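Why Do We Use Trays?

A tray is one of the simplest things in a house. It has a bottom and an edge, and most trays have no moving parts at all. People have been making them for a very long time, and they still look much the same as they always did.

What a tray does

A tray keeps small things in one place. Put six marbles on a table and give the table a bump. The marbles roll off and you spend the afternoon looking under the couch. Put the same marbles in a tray and bump the table again. They roll until they hit the edge, and then they stop.

The edge of a tray is called the rim. The part that goes up to the rim is called the wall or the side. Some trays have a wall so low you can barely feel it. Others have a wall as tall as your thumb. A tray for carrying cups can have a low wall. A tray for beads needs a higher one.

If the sides get very high, we stop calling it a tray and call it a box or a bin. There is no exact height where this happens. People in the same family may not agree on it.

Round, square or oval?

Square trays fit neatly on shelves and leave no gaps when you line them up. They have corners, though, and crumbs and sand like to collect there.

Round trays have no corners. A cloth can go all the way around without stopping.

An oval tray is a bit of both. It is longer one way than the other, so long things such as pencils and spoons can lie down in it. The ends are curved, so they are easy to wipe. If you run your finger around the inside, you will not find a corner anywhere.

Light or dark?

Color matters more than you might think. White rice is hard to see on a white plate and easy to see on a black one. Black pepper is the other way around. If you are sorting small things, pick a tray that is a different color from the things you are sorting. The same goes for the table. A dark tray shows up well on a pale table, and you will know where its edge is without looking hard.

What goes underneath

A hard tray can scratch a table, especially a wooden one. That is why people often put something flat down first, such as a cloth, a cork mat or a sheet of foam board. Foam board is light and stiff. It has foam in the middle and a smooth sheet on each side. You can find it in most craft stores. It dents if you press hard with a fingernail, so don't lean on it with your elbows.

Try it yourself

You need 2 trays or shallow dishes of different shapes, a cup of dry beans and a spoon.

Pour half of the beans into each tray. Tip each tray gently from end to end and watch where the beans go. Now use the spoon to scoop them all back into the cup. Which tray was easier to empty? Where did the last beans get stuck?

Ask a grown-up before you start, and pick up any beans that land on the floor.

Words to know

Rim: the top edge of a tray or dish.
Shallow: not deep.
Oval: a stretched-out circle.

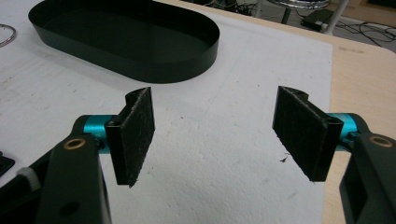 Berge: We did the beans with my little brother and the last ones got stuck in the corners of the square tray. The oval one was faster. Can you use rice if you don't have beans?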